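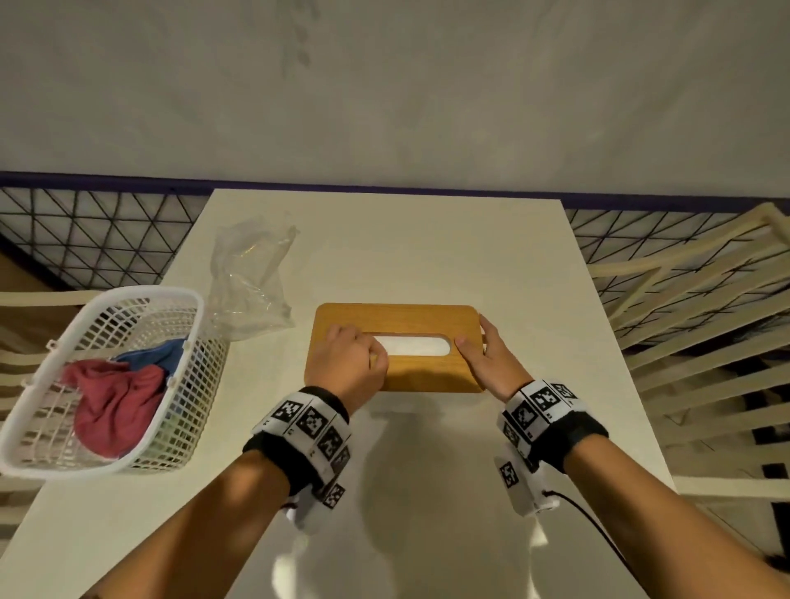

Wooden tissue box covers – worth it or just another thing to dust?

Flinness Home Forum > Small Stuff > Living room and desk

hidbridge_mom
Going to ask this plainly. Does anybody get real use out of a wooden tissue box? I keep seeing the rounded-corner kind with the long oval slot on top, and people swear the room looks neater. To me it looks like paying extra to hide a thing that already comes in a box. The tissue lies flat down inside the slot and you have to pinch for it with one hand and hold the box with the other. A cardboard box from the store doesn't ask that of me.

bundum_bob
Get one with some weight to it. Mine stays put, I pull with one hand. The two-handed thing happens when the stack runs low and the tissue sinks.

hidbridge_mom
So it works fine until it doesn't. That is kind of my complaint, Bob.

plainpine
I've had a Seo one on my desk for two years. Finish still looks good. My only gripe is refilling, because the refill packs never match the inside and they slide around. I stuck a folded dish towel underneath the stack and that fixed it.

quietlid
A dish towel. In a tissue box. So the tissues sit closer to the slot. This is what I mean when I say these products make work for people.

plainpine
It took me ten seconds, quietlid.

Anežka Pešek
I like the warm orange-brown ones on a white table. A plain room can use one thing with some grain in it. I wouldn't put it next to a sink, though. I did that with my first one and the bottom edge went gray and rough by June.

hidbridge_mom
See, that I believe. Nobody selling them mentions water.

quietlid
While we're complaining, can we talk about wiping stuff down? The same "neat table" crowd says to go over everything with a dry cloth every day. Lids, boxes, gadgets, the works. I don't buy that it does much on anything with little holes in it. You're pushing the dust in.

Anežka Pešek
Depends on the cloth and how you hold it. I bunch mine up and tip the thing on a slant so I can get at the end, then do the part with the holes last and lightly.
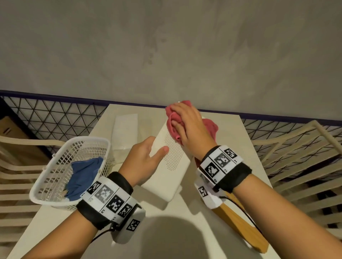
Wiping the far end with the pink-red cloth, holes next to it.

quietlid
Okay, but a big floppy cloth like that? Half of it is hanging off to the side doing nothing. Fold it in four and you get clean sides to switch to.

Anežka Pešek
I've tried folding. It goes stiff and skips over the rounded corners. Bunched up, it follows the shape. You're welcome to fold yours.

bundum_bob
Soft brush for the holes. An old makeup brush is plenty. Cloth for the smooth sides. I don't see why it has to be one or the other.

quietlid
Brush I can agree with. Still not every day.

plainpine
Once a week here. And please, no spray straight onto anything with openings in it. Put it on the cloth, if you use it at all. Same goes for the wooden box – mine gets a dry wipe and that's it.

hidbridge_mom
Getting back to my question. I count 7 replies before the wiping business started, not including my own grumbling, and I'm at maybe one and a half in favor of the wooden box.

bundum_bob
You counted wrong. There were 5.

hidbridge_mom
Fine, 5. The half is yours.

Anežka Pešek
Put me down as a full yes, away from water. If you're not sure, leave a cardboard one out for a week and see if it bugs you. If it doesn't, keep your money.

hidbridge_mom
The cardboard one has been out for years and doesn't bug me. It bugs my sister when she visits. I may let her buy the wooden one.

quietlid
Make her do the refills too.

Thread views: 2,672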